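Fimia open day, Clornberg

I went to the Fimia open day with low expectations, mostly because the leaflet promised "a calmer home in one afternoon" and I have been promised that before. The hall is at the far end of the Tremodach estate, past the tyre place, and the signs stop one roundabout too early. Parking was free. Tea was not.

Fimia sells small storage: trays, boxes, little cabinets that sit on a desk or a worktop. The day was a mix of shop floor and talks. Chaimae Erraji gave the first talk, on clearing a table. Her rule is that whatever is on the surface should either be in a tray, in a drawer or on its way out of the room. Fine as far as it goes. I asked what happens when the drawer is full and she said you need fewer things. I could have stayed at home and been told that by my sister.

The two-drawer cabinet was what most people had come to look at. I'll admit the wood is nice, a light oak with a straight grain, and the long dark bar handles are easier to get hold of than the fiddly knobs on mine at home. But it is a cube, and cubes eat up a desk. A drinks bottle won't stand up in a drawer of that height, so it ends up lying on its side, and I have never trusted a bottle lying on its side, whatever the cap is like.

The cream tray I liked less. It's a plain rectangle. You put things on it and they are now on a tray. Nima Shojaei, who was looking after the tables, told me it "gives loose items a home", and I said a table does that too. He took it well. The price for the cabinet and tray together was 876, or 1314 with a second cabinet from the Yeoh range, and I checked both figures twice on the card. There was 10 per cent off if you ordered on the day. I don't like being hurried, so I didn't.

The second talk was meant to last 12 minutes and went on a good deal longer. It covered the same ground with more slides. By then the biscuits had gone and a few people were openly looking at their phones.

They are running it again in February. I might go back if they bring a deeper drawer, and I'd want to see one loaded up with the sort of rubbish I keep, pens and batteries and old keys.

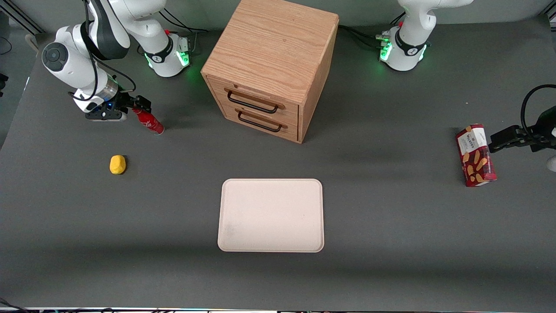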